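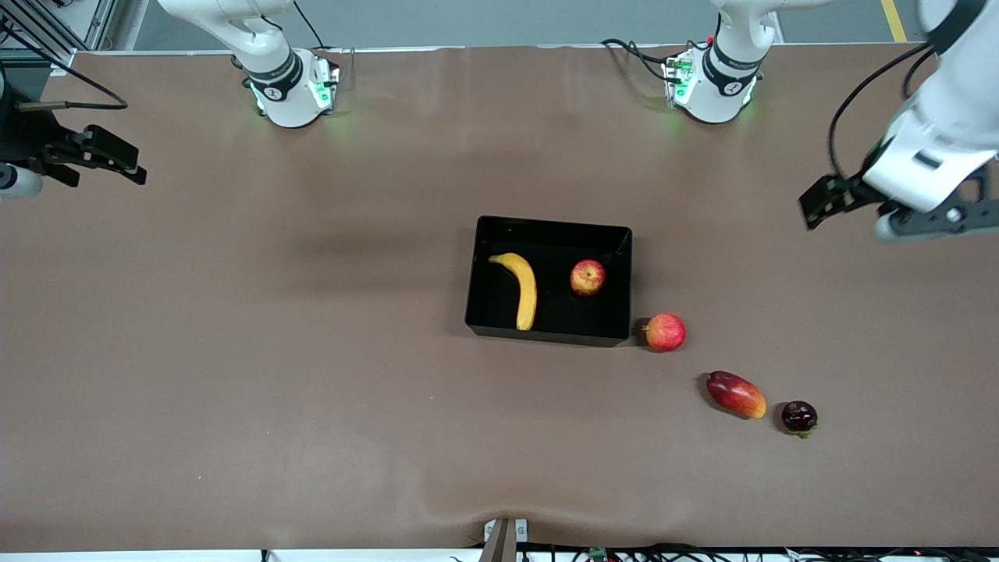 Fruit on a covered tabletop, with two white arms at the back

List home | Threads | Authors | Search | Subscribe

Subject: Re: [dental-office-tech] Recall export from Brollix comes up short
From: Marina Balaskas
To: dental-office-tech

Nouhaila Bennani wrote:

> We are moving the recall list for our hygiene patients out of Brollix and
> into Wuvar. The recall screen in Brollix shows 1,636 active patients. The
> CSV file it writes has 999 rows plus the header. There is no error on
> screen and no entry in the job log. I have run it at lunch and again after
> closing, with the same result both times.
>
> Sorting by last name gives me A through part of M. Sorting by due date
> gives me a different set of patients but the same row count.
>
> Two questions. Is there a setting for this, and if I split the list, what
> is a safe field to split on? Some of our perio patients are on a
> three-month recall and also have an exam recall, so they are on the list
> under two types. I do not want to lose one of those.
>
> We are on the server version, not hosted.
>
> Nouhaila Bennani
> Tillwood Dental

Nouhaila,

The limit is in the print layout and has nothing to do with your data. The export button on the recall screen does not read the recall table. It builds the printed recall report first, then writes that report out as CSV. The report numbers its lines in a three-digit field and stops when the field is full. The job ends normally as far as the program knows, so the log has nothing to say.

There is a setting called "Maximum lines" under Reports, Defaults. It controls how many lines go on a printed page. Raising it will make your file no longer. I spent an evening on that at our office.

There are two ways to get the full list.

1. Use the data export under Utilities, Tables, Recall. You need the administrator login. This one reads the table directly and has no row limit that I have found. The drawback is that you get the stored codes, so recall type comes out as a number and the provider comes out as an internal ID. You will need to export the Provider and Recall Type tables as well and match them up in a spreadsheet. Inactive patients are included. Filter on STATUS = 1 before you compare your count with the screen.

2. Keep using the screen export and split the list. Do not split on due date. Patients with a blank due date are left out of any date range, and the screen count includes them. Do not split on last name either if you have names entered with a leading space or in lower case, because the range filter is case sensitive and the sort is not. We had 5 of those and they fell outside every range I tried.

Split on patient number. It is never blank and it does not change when somebody corrects the chart. In your case two ranges may be enough, but check where the numbers fall. If the practice was converted from an older system there is often a large gap in the numbering, and the midpoint will not give you two equal halves. Any file that comes back with exactly 999 rows should be treated as cut off and split again.

On the perio patients: the screen counts patients and the table counts recalls. A patient with both a perio maintenance recall and an exam recall is one line on the screen and two rows in the table. The screen export writes only the recall with the earlier due date. For that reason alone I would use the table export in your situation. If you go by the screen export, the exam recall for those patients will not reach Wuvar, and the import will not warn you.

Notes on the Wuvar side, from the version we run:

- The recall import matches on patient number plus birth date. If either one fails to match, the row goes to a file named rejects.txt in the import folder. It is overwritten on the next run, so copy it out each time.

- Intervals must be whole months. Brollix stores ours partly in months and partly in weeks, depending on who set the patient up. A 26-week interval came in as 26 months until I changed the unit column by hand.

- Dates need a four-digit year. If you open the CSV in a spreadsheet and save it, check the date columns again before importing.

- Leave the reminder service turned off until you have compared the lists. With reminders on, Wuvar treats every overdue date as new and queues a text message for each one.

For the comparison I sorted both systems by patient number, pasted the two number columns side by side, and looked for the first row where they differed. It took about an hour including the fixes. Count patients and recalls separately on both sides.

The Palacios office did the same move in November and used the split method. They had fewer than 999 patients in each range and no trouble with the file, but they had to re-enter second recalls from the charts afterward.

I have the column mapping for the table export as a text file, with no patient data in it. Write to me off list if you want it. It was made on version 3 of the import template and the column order may have changed.

Marina Balaskas

Recent threads
Re: Sensor driver drops out after sleep
Claim attachments rejected for file size
Re: Label printer for sterilization pouches
Wuvar: moving operatory columns between providers
Backup window overlaps with morning huddle report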